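Refurbished office tower, 600 GB drive — from my little shop at Trokach

I've been selling these since last August and they still go faster than anything else on my shelf. It's a plain, sturdy desktop for homework, bills and a bit of music, and I love it for that! Mine has run the label printer at my Langat stall for 13 months without a fuss.
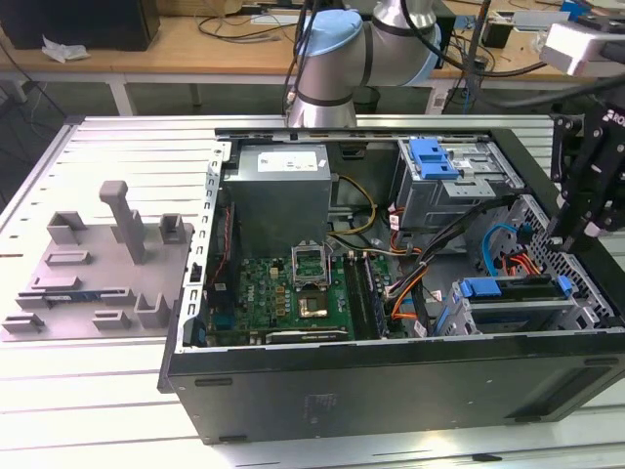
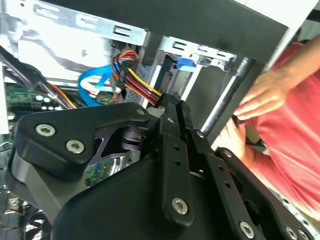
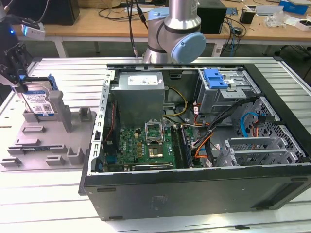

Desktop tower with the side panel off

You get the tower, a power cord and a Druser keyboard (the quiet one, my favorite). Monitors are extra — ask me what's in. Pickup in Deren is free, shipping is $35, and you have 7 days to change your mind. Please measure your desk first, it's bigger than people expect.

Prices updated May 10, 2021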